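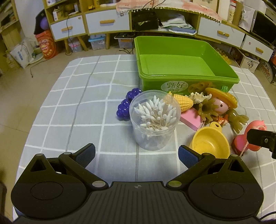 Altley broadband ticket, reopened by me, because the evening dropouts are back and I'd rather keep all my notes in one place this time. Quick recap for whoever picks this up: the connection is fine all day, then from teatime onwards it falls over, sometimes for a minute, sometimes long enough that I give up and read a book. I've moved the router off the windowsill and I'm now doing all my testing at the table with the grey and white checked cloth, so when I say "table" below, I mean that spot and no other. It's a much better place for it!

What I've tried so far, in order:

Restarted the router (a Zeltodex, the one you sent me in January). Came back up happily, dropped again at 7.20pm.

Swapped the cable between the router and the wall socket for the spare one in the box. No change at all, though the spare is a nicer length so I've left it in.

Plugged the laptop straight in and switched the wifi off completely. This is the one I'd like someone to read properly, please - it still dropped, twice, with the wire in. So I really don't think it's my wifi, and I'd be grateful not to be told to change the channel again (I did it anyway, it's on 3 now).

Speed at the table over the cable was 100 at lunchtime, as it should be. During a bad patch the test page wouldn't even load, so no figure for that, sorry.

Looked at the router's log page. It's got 3,057 lines in it, most of them the same message about losing the line and trying again. I've saved the whole lot as a text file and can send it over if you tell me where, as your upload form says it's too big.

Error code on the status page is 320. The Volleck forum reckons that's a fault on the line side, but one chap there had the same code from a dodgy filter, so I've taken mine out too. Still dropping.

Update, 9.45pm: two more dropouts since I started typing this. The broadband light goes orange, then off, then green again.

Can you book a line test for the evening, please? The last one was done at ten in the morning and came back clear. I'm in any day after five.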